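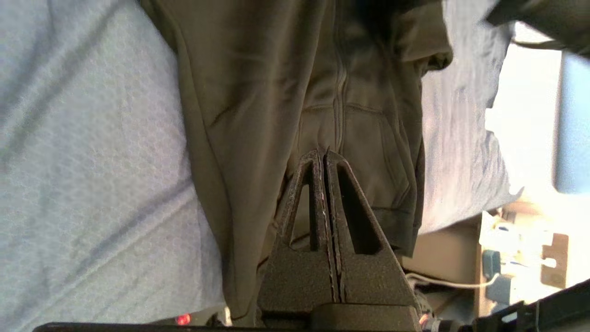
Fortin Fabric Shaver, Corded

Item: Fortin corded fabric shaver
Made by: Fortin
Sold by: Gumthorpe
Availability: In stock

Overview

The Fortin takes pills and fuzz off knitwear, fleece, upholstery and blankets. It plugs into the wall, so the motor runs at the same speed from start to finish. Battery shavers slow down as they drain, and a slow blade tends to pull at the yarn before it cuts.

The head has a steel blade under a perforated metal guard. A plastic spacer clips over the guard and lifts it away from the cloth. Leave the spacer on for anything loose or fluffy. Take it off for flat, tight fabric such as sofa covers and sweatshirts.

What is in the box

Shaver with attached cord
Spacer
3 blades (one fitted, two spare)
Cleaning brush
Printed instructions

Specifications

Power: corded, wall plug
Speeds: 3
Body: white plastic
Lint cup: clear, pulls off from the back
Warranty: 3 years, motor and switch. Blades and guards are not covered.

How to use it

Wash and fully dry the garment first. Lay it on a hard, flat surface and smooth out the folds. An ironing board works but the padding lets the cloth sink, so a table is better. Start on the lowest speed and move the head in small circles without pressing down. Empty the cup when it is half full.

Go slowly around pockets, cuffs and drawstring holes. Seams stand higher than the cloth next to them and the blade can catch a thread there. Do not use the shaver over zippers, buttons, embroidery or printed designs. Do not use it on clothing while someone is wearing it.

If you are not sure about a fabric, try a spot inside the hem. Mohair, lace and anything with a long brushed surface should be done by hand with a comb.

Cleaning and blades

Unplug the shaver before you open the head. Twist the guard to the left, lift the blade straight off and brush out the lint. Do not rinse any part except the cup. When the shaver starts to leave pills behind on the second pass, it needs a new blade. Replacement blades are sold in packs of three, and the same pack fits the older Virnton model. Guards for the Virnton are a different size and will not fit.

Customer reviews

Ginette Bouchard
Used it on a wool coat and two old couch cushions. The coat came up very well. The cushions took most of an evening. The cord could be longer - I had to move the table.

Tibor Kocsis
Works fine. Louder than my old one. The cup comes off too easily if you hold it by the back.

Chantal Campbell
Bought in February and on the second blade now. I do a lot of kids' fleece. No complaints about the motor.

Shipping and returns

Unused shavers can be returned in the original box. Opened blade packs cannot be returned. For warranty claims, keep your receipt and write to Ada Leone at the Gumthorpe service desk.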